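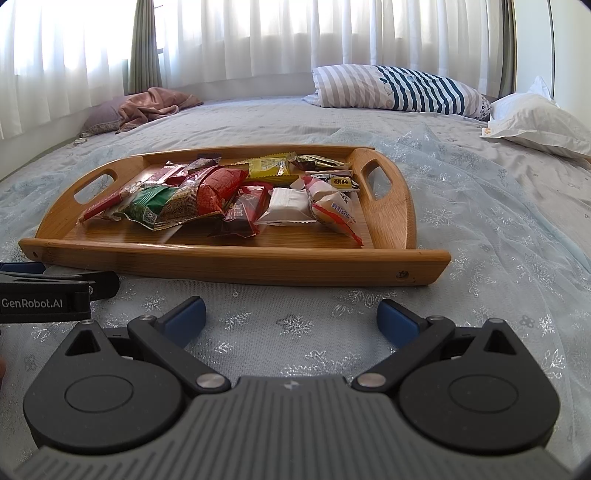 Snack Trays in Guest Rooms: Questions We Keep Getting

Do guests want a snack tray at all?
Some do. Plenty leave it untouched, and the hosts who swear it earns them glowing reviews rarely have anything to compare against. At Segers we let out 6 rooms and put trays in all of them, and I still couldn't tell you it has brought in one extra booking. People who arrive late seem glad of it. That is as far as I'd go.

What should go on it?
Individually wrapped things, small ones, and a mix. Skip the matching gift assortments. You pay for the box and the ribbon, and half the contents taste the same. A bag of odds and ends from an ordinary grocery store does the job.

Is a wooden tray better than a basket?
It's flatter, so people can see what there is without digging. Baskets look generous in catalogs and then swallow everything smaller than a candy bar. Wood does need wiping down, and a glossy floor shows crumbs and fingerprints.

Do I need handles?
If you carry the tray upstairs loaded, yes. Cut-out openings in the side panels are plenty. I'd be wary of anything glued on. Check the screws when you buy and again every few months, whatever the seller says about solid construction.

Where should the tray go - bed, desk or nightstand?
On the bed it gets noticed, which is the whole argument for it. The argument against is that the guest has to move it before lying down, and a soft mattress is a poor place for a tray with cups on it. Dry packets only, if you do it this way. Erthorpe, the guesthouse down the road, went back to using the desk.

How many packets is enough?
Fewer than you think. One layer with a little overlap looks full. Pile it higher and the bottom ones get crushed and never eaten.

Should I arrange them by color?
You can. The first guest to pick through it will undo your work in ten seconds. Put the tall packets toward the back and the flat ones wherever they fit.

What about expiration dates?
Read every one when you restock. Small packets from a multipack often have the date on the outer bag only, so write it on a piece of tape before you throw the bag away. We didn't, for a while, and ended up tossing 40 packets one Saturday that may have been perfectly fine.

And allergies?
Don't promise a nut-free tray unless you have read every label yourself. "Probably okay" is no use to anyone. Leave the labels on and ask before arrival.

Can I reuse what a guest leaves?
Sealed and undamaged, yes. Anything with a torn end or a puffed-up look it didn't have when you set it out goes in the trash.

Are the restocking subscriptions worth it?
Not for a place our size. We tried Ciranton for a season and the selection got duller with each delivery. Zatari wanted a minimum order of 400 pieces, and we had nowhere to store them. Maybe a big hotel sees it differently.

Should I charge for it?
No. Put it in the room rate and leave off the little price card.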